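首页 产品 说明书下载 配件 联系我们
搜索 请输入关键词

Werkerum 卧室收纳系列 使用与布置指南
第三章 浅托盘:把手腕和头发上的小东西收到一处
最后更新:10月24日

3.1 开始之前

浅托盘是本系列里最不需要说明书的一件。它没有电源,没有螺丝,也没有正反面的争议,有图案的一面朝上。即便如此,客服信箱里还是积了200封来信,问的大多是同一件事:托盘买回来了,东西为什么还在床上。本章就是写给这些来信的。

适用物品:发圈、手串、编织手绳、手表,以及带铃铛或小珠子的同类。
不适用物品:水杯、蜡烛、猫。

3.2 摊开

1. 铺平床单。床是家里最大的一张桌子,暂时承认这一点。被子推到一边,枕头靠后放。

2. 把平时散落在床头、洗手台、外套口袋和包底的小饰物全部拿来,摊在床单上,彼此留一点空隙。先别急着往托盘里倒。倒进去的东西叫一堆,放进去的才算收好,两者看上去差别不大,第二天早上找东西时差别很大。

3. 把托盘放在床的中段,手够得到的地方。

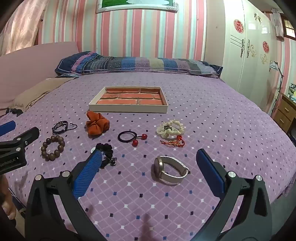
4. 按"怕不怕压"分,不要按颜色分。按颜色分很好看,能维持到当天晚上。手表怕刮,单独算一类。木珠手串自成一类,它重,也不讲道理,压在谁身上谁吃亏。发圈不怕压,可以往后排。细手绳最麻烦,见3.3的注意事项。

5. 检查有没有重复。黑色发圈通常会重复,这是黑色发圈的生存策略。弹性已经没有了的,请当场告别。本指南不接受"还能绑一绑充电线"这一理由,你的充电线并没有提出过申请。

说明:如果在第2步翻出了别人的东西,请另放一处,事后归还。归还时怎么解释,不在本产品保修范围之内。

3.3 放入托盘

6. 先放手表。靠一个角放,表带顺着原来的弧度卷好,不要硬压平。编织表带有自己的记性,压平了也会弹回来,顺便带走旁边的东西。

7. 再放木珠手串。绕成一圈,绳结留在外侧,下次拿的时候有个地方下手。

8. 缎面和布面的发圈放在另一个角。捏一下,让它自己缩成一团,不必整理褶子。发圈的本职就是褶子。

9. 最后放细手绳和带挂饰的发圈。放在中间,四周有别的东西挡着,不容易滑出去。

注意:带流苏、铃铛或散线头的手绳,请勿与发圈叠放。它们会缠在一起,而且总是在你赶时间的那天缠得最紧。已经缠住的,整团拿起来放平,从线头松的一端开始解。不要扯,不要甩,不要用剪刀讲和。实在没空,就整团放进托盘,改天再说。我们的测试员 Sabina Seneviratne 从7月起就是这么做的,那一团至今健在。

注意:托盘边沿很浅,这是有意的设计。边沿高了就成了盒子,盒子会有盖子,有了盖子就再也不会打开。代价是它装不下太多。东西高过边沿时,请减东西,不要换角度看。

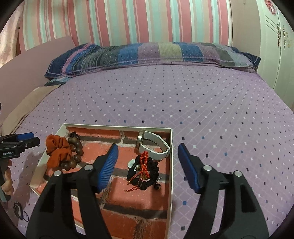 3.4 移动与安放

10. 从两侧托住底部,平端。单手捏着一边走路的,后果自负。

11. 放到日常使用的位置:床头柜、梳妆台或书架的一层都可以。床不是日常使用的位置。它只在第1步到第9步期间担任桌子,现在请把它还给睡觉这项业务。

12. 每晚摘下手表和发圈时,直接放进托盘,经过枕头底下的路线已经取消。

提示:要带托盘出门旅行的,请参阅 Parkeo 旅行收纳套装的说明书。该套装有盖子,我们在3.3里对盖子的意见依然保留。

3.5 清洁

纸质托盘用干布擦,不用湿布,更不用水冲。我们收到过一张冲洗之后的照片,建议当事人节哀。砖纹图案不怕灰,落了灰反而更像砖,但请不要以此为由不擦。

手表、木珠和织物请各按自己的保养说明处理。木珠不喜欢泡水,缎面不喜欢热熨斗,铃铛没有特别的要求,就是吵。

3.6 常见问题

托盘里的东西又跑回床上了。
重复第2步到第9步。第二次会快一些。

家里人往托盘里放硬币和钥匙。
属正常现象,任何浅的容器都会招来硬币。可以另备一个 Nudport 小碟放在门口作诱饵。

可以把托盘叠起来用吗?
空的可以。装了东西以后叠放,最下面那层就进入了考古范畴。

配件编号:浅托盘,1,027。订购备件时请写明编号,并请不要再写"就是那个盘"。
下一章:3.7 之后的内容见第四章《抽屉隔板,以及抽屉为什么关不上》。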